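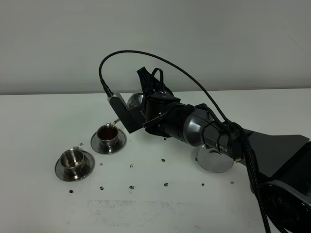
Teaching the arm to pour, week two

Okay, so where did I leave off? Last time I had just gotten the leader handles working and I was complaining about my shoulders. The shoulders are fine now. I raised my chair, which Thierry Arnaud had told me to do on day one and which I ignored because I am stubborn.

For anyone who just wandered in: I'm teaching a robot arm to pour tea by driving it myself, over and over, with a pair of handles that copy my hand movements to the arm. Every run gets recorded, the camera views along with the joint positions, and later on a model gets trained on the whole pile. I call the project Koltum, after a street I used to live on, and there's no deeper meaning than that. The goal is 300 good runs of the same short job. Pick up the teapot, get the spout over a cup, tip, stop, bring it back upright, put it down. You do that before breakfast half asleep. Doing it through a machine is a whole other thing!

The first surprise was how little I know about my own pouring. When I pour by hand I'm listening to the cup fill, I'm feeling the pot get lighter, and I'm probably thinking about something else entirely. On the handles I get none of the weight. The arm holds the pot and I hold two bits of plastic that weigh the same the whole time. So I have to look, constantly, and I have to start tipping back before my brain says "stop," because there's a small lag and the tea keeps coming. My first evening I overfilled so many times that I ran out of dish towels and moved on to an old T-shirt.

I got better by slowing way down, and then I had the opposite problem. My slow runs were awful to watch. I'd creep up to the cup, hover, wiggle, second-guess myself, creep some more. Évan Cordier looked through a batch and pointed out that I was teaching the arm to hesitate. He was right, darn it. If half the runs have a long pause over the cup, the model learns that a long pause over the cup is part of pouring tea. It can't tell that I was just being nervous.

So now I do each move once with the recording off, as a rehearsal, then I hit record and do it at a steady pace without trying to be perfect. If the spout comes in a little off to one side, I correct it in one smooth move and keep going. Those corrected runs are worth keeping, by the way. I used to delete them. But a model that has only ever seen perfect approaches has no clue what to do when it finds itself a bit off, and it will find itself a bit off, believe me.

What I do delete: anything where I bumped the cup and shoved it across the table, anything where I sneezed (happened), and anything where I reached in with my own hand to fix something while the recording was still going. That last one snuck into my first set more than I'd like to admit.

Then there's the wrist camera, which I have grown weirdly fond of. When I started I drove almost entirely by looking at the arm from my chair, and I treated the wrist view as a thing for the model and not for me. Big mistake. The view between the fingers is where you learn how the hand is really lined up, and a lot of the time it's just fingers and white tabletop

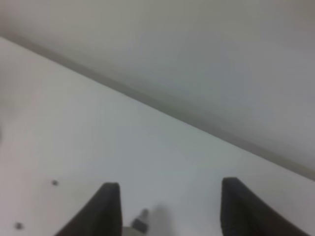

and you'd think there's nothing to learn from a stretch like that, but the model needs those boring bits too. It has to know how to get from nowhere in particular to the thing it wants. I used to start each recording with the gripper practically parked on the handle of the pot, to save time. Ignacio Ibarra asked me what the arm was supposed to do on the days when it didn't start there, and I had no answer, so I went back and redid 30 of them from different starting spots. That was a long Sunday.

My setup rules, since a few of you wrote in asking for them:

I move the cups between runs. A little, then a lot, then a little again. If they stay put, the arm memorizes a place on the table and doesn't look at the cup at all.

I keep the lights the same within one sitting, but I don't fuss about matching them from one day to the next. Some variety is good for it.

I start with the pot at different levels, because a full pot and a nearly empty pot need very different angles. This was a rough one to learn on the handles. With a nearly empty pot you have to tip so far that the wrist gets close to its limit, and the whole arm has to come around to help. The first time it happened I thought I'd broken something.

I take a break after 13 runs. There's no science in that, it's just where my attention goes. Past that point I start getting sloppy with the put-down, and the put-down matters as much as the pour. A tired person drops the pot that last little bit, and the arm will happily learn to drop it too.

I write one line of notes after every run. Mostly it says "fine." But when something goes weird in training I can go back and search for "jerky" or "left side" and find the culprits.

Oh, and I tried the other way of teaching as well, where you take hold of the arm and move it around with your own hands. Several people swear by it. I spent one evening on it back in October and I liked how direct it felt, you can sense right away when a joint is near its limit. For picking up and putting down I think it's lovely. For pouring I couldn't get it smooth. My hands were fighting the weight of the arm at the exact moment I needed a gentle tilt, and the motion came out in steps. Also, my hands and sleeves ended up in every camera view, and you really don't want the model thinking that sleeves are part of the job. Still, I wouldn't rule it out for simpler stuff.

The close-in part is the hardest bit of all to demonstrate. Once the fingers are low over the table, every tiny tremble in my wrist shows up, and the wrist view gets blurry right where I want it to be sharp. I've started resting my elbow on a folded towel (a dry one) and moving only from the wrist down, and the last few inches look a hundred times calmer.
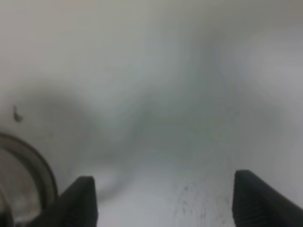 Gaspard Le Goff wrote in the comments last time that I should scale the motion down for the close work, so that a big move of the handle makes a small move of the gripper. He says he runs at half scale near the cup and full scale everywhere else, with a foot pedal to switch, and that his throwaway rate dropped the same day. Thank you, Gaspard! I tried it. The small scale is wonderful and the pedal is a menace. I kept switching in the middle of a tilt. For now I'm using half scale for the entire run, and I just put up with longer trips across the table.

How is it doing on its own, you ask. Well. I trained a first version on what I had by the end of the week, and I'd say it has the general idea. It goes for the pot with confidence. It goes for the cup with confidence. Then it stops short and holds the pot level over the cup like it's waiting for someone to say grace. I'm blaming my hesitant early runs, and I've pulled the worst of them out. The second version tipped, at least, and I cheered loud enough to scare the cat. It tipped a bit early, so please picture me with the T-shirt again.

I also tested both versions with plain water first, and I'd suggest you do the same. Tea stains everything it touches, and it's miserable to wipe up under an arm when you're worried about cables. I only go back to tea once the water runs look sane. The color does help on camera, though. With water I can barely see the level in the recordings, and if I can't see it I doubt the model is doing much better.

One thing I'm still chewing on is when to call a run finished. I've been stopping the recording as soon as the pot is down. Lately I let it go on until the arm has backed off to a resting position, because otherwise the model sets the pot down and then just sits there hanging on to it. Adding the retreat made each recording longer but the ending is so much cleaner.
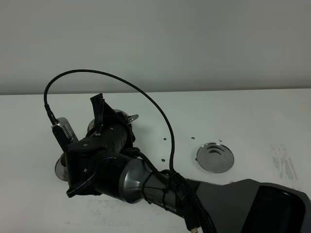

Do you need to be good with the handles before you start recording anything you plan to keep?

Give yourself 2 evenings of pure practice and throw all of it away. After that, start keeping runs even if they feel clumsy, as long as the pace is steady and the cup ends up where it should. You'll replace the worst ones later anyway, and waiting until you feel skilled is how I lost most of a month.

Next up I want to try having a second person do some of the demonstrations. Gaspard Bailly has offered, and he pours much faster than I do, so I'm curious whether the mix helps or makes a mess of the timing. I'll label his runs separately so I can take them out if it goes badly. If any of you have mixed two drivers in one set, please tell me how it went, and whether you matched speeds first or just let everyone drive their own way. I still have a big box of tea bags to get through.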